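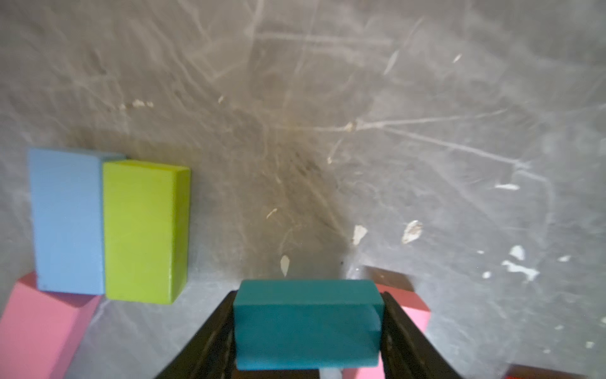 Colored blocks on a worn gray surface.

The owner of Plama, a secondhand toy shop in Wodetholm, opens at 9 in the morning and does most of her sorting before then. She started the shop with 40 boxes from a school that was closing, and she still buys the same way, by the box, without looking inside first.

"People want me to pick through it at their house," she said. "I don't. I give one price and I take it all, and then I find out at the shop what I paid for."

Last year she sold 2,412 items. Puzzles were the slowest, as they are every year. She puts each one together before it goes on the shelf, and if a piece is missing she writes that on the lid and drops the price.

"A missing piece doesn't bother kids much," she said. "Grandparents mind it more."

Wooden toys sell fastest in November. Dollhouses are harder, mostly on account of the space they take up. She had one from Wikström Street in the window from March to August -- a big one with a staircase -- and in the end she let it go to a daycare for less than she had paid.

Rent is her main worry. It went up by 415 a month in June, and she has thought about sharing the place with Clomum, the bike repair business next door. They have talked about it twice.

"They need a bigger back room and I need a smaller bill," she said. "But then there's oil, and I have stuffed animals."

She doesn't sell online. Mailing a box of train track costs nearly as much as the track, she said, and she would have to stay late to pack it.

Her next delivery is two vans from a house clearance. She has cleared the hallway for it.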